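겨울 외투를 오래 입는다는 것

수선집과 세탁소, 그리고 옷장 사이에서

12월 12일 오전, 수선집 군도두(Gündoğdu)의 접수대에는 외투가 쌓여 있었다. 대부분 검은색이거나 짙은 남색이다. 안감이 터진 것, 주머니 입구가 해진 것, 단추가 떨어진 것, 소매 끝이 닳아 실이 드러난 것이 섞여 있다. 접수표에는 맡긴 날짜와 고칠 곳, 찾아갈 날짜만 적는다. 손님 이름은 뒷면에 쓴다.

이 가게는 시장 뒤편 골목의 2층에 있다. 계단이 가파르고 간판은 작다. 겨울이 시작되면 외투만 한 달에 200벌이 들어온다. 여름에는 바짓단과 지퍼가 일의 대부분이고 외투는 거의 보이지 않는다. 가게에서는 7월에 외투를 맡기면 훨씬 꼼꼼하게 봐 줄 수 있다고 말하지만, 그 말을 듣고 여름에 오는 손님은 드물다. 외투의 구멍은 추워져서 손을 넣어 봐야 알게 된다.

외투가 망가지는 순서

외투는 한꺼번에 낡지 않는다. 수선하는 사람들이 말하는 순서는 대체로 비슷하다. 주머니 속감이 먼저 간다. 열쇠와 동전이 닿는 자리에 작은 구멍이 생기고, 어느 날 동전이 안감과 겉감 사이로 떨어진다. 다음은 겨드랑이 쪽 안감이다. 팔을 올릴 때마다 당기는 곳이라 바느질선이 벌어진다. 그다음이 소매 끝과 앞단이다. 겉감이 닳는 것은 여기서부터다.

주머니 속감은 통째로 가는 편이 낫다. 구멍만 막아 놓으면 그 옆이 다시 뚫린다. 군도두에서는 속감을 두꺼운 면으로 바꿔 단다. 원래 달려 있던 얇은 천보다 무겁지만 겉으로 표가 나지 않고, 한 번 바꾸면 외투가 수명을 다할 때까지 다시 손댈 일이 별로 없다.

안감 전체를 가는 일은 이야기가 다르다. 안감을 뜯어내고 본을 떠서 새로 재단하고, 다시 넣어 손바느질로 마무리한다. 숙련된 사람이 해도 꼬박 하루가 넘게 걸린다. 비용이 외투값의 절반에 이를 때도 있어서, 접수대에서는 먼저 겉감을 살핀다. 팔꿈치를 햇빛에 비춰 보고, 등판을 손바닥으로 쓸어 본다. 겉감이 얇아졌으면 안감을 새로 넣지 말라고 권한다.

손님이 가장 많이 후회하는 것은 단추다. 단추 하나를 잃어버리고 그대로 입다가 두 개째를 잃어버린 뒤에 온다. 하나일 때는 맨 아래 단추를 올려 달면 되지만, 두 개가 없으면 전부 바꿔야 한다. 같은 단추를 찾으러 부자재 상가를 돌아다니는 사람도 있다. 새 외투를 사면 딸려 오는 여분 단추는 작은 봉투째 옷장 서랍에서 사라지기 쉬우니, 처음부터 안쪽 솔기에 달아 두는 것이 좋다.

모직의 무게

외투감으로는 여전히 모직이 많다. 모직이라고 적혀 있어도 속을 보면 제각각이다. 양모 100퍼센트인 것도 있고, 폴리에스터나 나일론을 섞은 것도 있다. 섞었다고 나쁜 천은 아니다. 나일론이 조금 들어가면 소매와 주머니 입구가 잘 버틴다. 다만 합성섬유 비율이 높을수록 보풀이 잘 떨어지지 않고 표면에 매달려 있다.

원단 도매상 브레디스(Bredis)의 창고에는 외투감이 두루마리로 서 있다. 이 회사는 겨울 모직을 무게로 나눠 보관한다. 무거운 천은 바람을 잘 막고 모양이 오래 가지만, 어깨가 좁은 사람에게는 부담이 된다. 가벼운 천은 입기 편한 대신 앞단이 말리고 주머니에 물건을 넣으면 처진다. 최근 몇 년 동안은 가벼운 쪽이 더 나간다고 한다. 실내와 지하철에서 보내는 시간이 길고, 밖을 오래 걷는 사람이 줄었다는 것이 창고 쪽의 설명이다.

색은 검정이 압도적이다. 브레디스가 지난 겨울에 내보낸 외투감 1,540필 가운데 검정과 거기에 가까운 색을 빼면 남는 것이 많지 않았다. 검은 모직은 어디에나 맞춰 입을 수 있고 유행도 덜 탄다. 대신 먼지와 흰 실이 잘 보이고, 오래 입으면 어깨부터 갈색이나 보라색 기운이 돈다. 햇빛이 드는 창가에 걸어 두면 그 변화가 빨라진다.

검정끼리도 색이 다르다. 수선할 때 가장 까다로운 부분이다. 같은 가게에서 같은 해에 산 실이라도 천에 대 보면 푸르거나 붉게 뜬다. 군도두의 실장에는 검은 실만 여러 줄 꽂혀 있고, 고를 때는 형광등 밑과 창가에서 각각 한 번씩 대 본다.

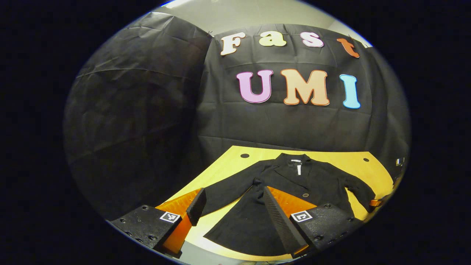 노란 탁자 위에 펼쳐 놓은 검은 외투.

세탁은 얼마나 자주

외투를 얼마나 자주 빨아야 하느냐는 질문에는 답이 갈린다. 한 철에 한 번이면 충분하다는 쪽이 많고, 목둘레가 더러워지면 그때그때 맡기라는 쪽도 있다. 드라이클리닝은 기름때를 잘 빼지만 되풀이하면 양모의 기름기까지 같이 빠진다. 천이 푸석해지고 손에 닿는 느낌이 거칠어진다.

세탁소 보무벡(Bomuveck)은 외투를 받을 때 세 군데를 본다. 목둘레, 소매 끝, 주머니 입구다. 나머지가 깨끗하면 그 부분만 닦아 주겠다고 제안한다. 전체를 세탁하는 것보다 손이 많이 가고 받는 돈은 적지만, 같은 손님의 외투를 몇 해씩 맡다 보니 그렇게 하게 되었다고 한다. 맡긴 외투의 주머니에서는 영수증이 가장 많이 나오고 그다음이 마스크와 사탕 껍질이다. 영수증은 물에 불면 천에 달라붙으니 맡기기 전에 꺼내 두어야 한다.

음식 냄새는 세탁보다 바람으로 빼는 것이 먼저다. 고깃집에 다녀온 날은 욕실에 걸어 두었다가 김이 가시면 베란다로 옮긴다. 하룻밤이면 웬만한 냄새는 빠진다. 섬유 탈취제를 뿌릴 때는 옷에서 멀리 떨어뜨려 안쪽에 뿌린다. 검은 모직 겉면에 가까이 대고 뿌리면 마른 뒤에 얼룩이 남기도 한다.

비나 눈을 맞은 외투는 털어서 넓은 옷걸이에 건다. 난방기 바로 위는 피한다. 젖은 모직은 열을 받으면 줄고, 한번 줄어든 어깨는 되돌리기 어렵다. 마른 수건으로 눌러 물기를 빼고, 단추를 잠그고, 깃을 세워 모양을 잡은 다음 그대로 둔다. 다 마르면 옷솔로 위에서 아래로 쓸어내린다.

옷솔은 집집마다 하나쯤 있을 법한 물건인데 갖고 있는 사람이 적다. 테이프가 감긴 롤러를 많이 쓴다. 롤러는 먼지를 떼는 데는 편하지만 결을 세워 주지는 못하고, 접착 성분이 천에 조금씩 남는다. 돼지털이나 말털로 만든 솔을 쓰면 결 사이에 낀 먼지가 빠지고 눌린 자리가 살아난다. 외출에서 돌아와 현관에서 몇 번 쓸어 주는 것만으로도 세탁 횟수가 줄어든다.

새로 짓는 대신 고쳐 입기

외투를 줄여 입겠다는 사람도 늘었다. 부모가 입던 것을 가져오는 경우다. 예전 외투는 어깨 패드가 두껍고 품이 넓다. 패드를 얇은 것으로 바꾸고 등 솔기를 조금 집어넣으면 요즘 옷과 비슷해진다. 소매 길이는 안쪽에 접어 넣은 시접이 얼마나 남았는지에 달려 있다. 줄이는 것은 거의 언제나 되고, 늘이는 것은 뜯어 봐야 안다.

어깨를 줄이는 수선은 값이 비싸다. 소매를 떼어 내고 진동 둘레를 다시 그려야 하기 때문이다. 중소 의류업체 지르켄트(Zirkent)는 자기 상표 외투에 한해 이 수선을 직접 받는다. 본이 남아 있으니 어디를 얼마나 줄일지 계산이 쉽다. 이 회사가 올해 고쳐 보낸 어깨는 69벌이다. 많은 수는 아니지만 한 벌에 드는 시간을 생각하면 작업실 한쪽이 늘 차 있는 셈이다.

지르켄트의 수선 의뢰서에는 언제 샀는지 적는 칸이 있다. 십 년이 넘은 것도 들어온다. 오래된 외투일수록 의뢰서에 적는 말이 길다. 첫 출근 때 산 옷이라거나, 소매는 그대로 두고 주머니만 고쳐 달라거나, 안쪽에 새긴 이름은 지우지 말라는 식이다. 작업실에서는 그런 의뢰서를 옷에 핀으로 꽂아 끝까지 같이 돌린다.

모든 외투가 고칠 만한 것은 아니다. 겉감과 심지를 접착제로 붙인 외투는 오래되면 앞판에 기포처럼 우는 자리가 생긴다. 다리미로 눌러도 금방 다시 올라온다. 이런 외투는 안감이 멀쩡해도 수명이 끝났다고 본다. 살 때 앞판을 엄지와 검지로 집어 비벼 보면 심지가 따로 노는지 붙어 있는지 어느 정도 짐작할 수 있다. 따로 놀면 손으로 심지를 단 것이고 값도 그만큼 나간다.

중고로 사는 경우

중고 외투를 살 때는 사진만으로 판단하기 어렵다. 색은 화면마다 다르고 보풀은 잘 보이지 않는다. 직접 볼 수 있다면 뒤집어서 안쪽부터 보는 것이 좋다. 겨드랑이 안감의 변색, 주머니 속의 구멍, 뒤트임 끝의 터진 자리를 차례로 살핀다. 뒤트임은 앉았다 일어날 때 힘을 받는 곳이어서 겉에서 멀쩡해 보여도 안쪽 실이 끊어진 경우가 많다.

좀이 슨 흔적도 확인해야 한다. 구멍이 하나 보이면 다른 곳에도 있을 가능성이 높다. 깃 뒤쪽과 주머니 덮개 밑이 좀이 좋아하는 자리다. 어둡고 손이 잘 닿지 않는다. 산 외투는 옷장에 바로 넣지 말고 세탁을 거치거나, 비닐에 싸서 냉동실에 며칠 넣어 둔 뒤 솔질을 한다. 냉동실에 들어가지 않는 긴 외투라면 세탁소에 맡기는 수밖에 없다.

작은 구멍은 짜깁기로 메운다. 옷 안쪽 시접에서 실을 뽑아 구멍 둘레의 조직을 따라 한 올씩 엮는 일이다. 잘된 짜깁기는 손으로 더듬어야 겨우 찾는다. 할 줄 아는 가게가 줄어서 우편으로 받는 곳도 있고, 겨울에는 한 달 넘게 기다리기도 한다. 구멍이 눈에 덜 띄는 곳이면 안쪽에 심지를 대고 비슷한 색 실로 떠 두는 정도로도 입는 데 지장이 없다.

철이 지나면

외투를 넣어 두는 방법은 간단하다. 주머니를 비우고, 솔질을 하고, 목둘레를 닦고, 세탁할 것은 세탁해서 완전히 말린다. 세탁소에서 씌워 준 비닐은 벗긴다. 비닐 안에 남은 용제 냄새와 습기가 천을 상하게 한다. 부직포 덮개나 낡은 면 셔츠를 어깨에 씌워 두면 먼지는 막고 공기는 통한다.

옷걸이는 어깨 끝까지 받쳐 주는 두꺼운 것을 쓴다. 철사 옷걸이에 반년을 걸어 두면 어깨 양쪽에 뿔처럼 솟은 자국이 생긴다. 걸 자리가 없으면 접어서 상자에 넣어도 된다. 접히는 곳마다 얇은 종이를 말아 끼우고, 상자 맨 위에 둔다. 장마가 지나고 나면 한 번 꺼내 그늘에서 바람을 쐬고, 그때 안감과 단추를 살핀다.

군도두의 접수표는 맨 아래 칸이 비고란이다. 이날 들어온 남색 외투의 비고란에는 왼쪽 주머니 속감 교체, 둘째 단추 다시 달기, 안에서 나온 동전은 봉투에 넣어 돌려줄 것이라고 적혀 있었다.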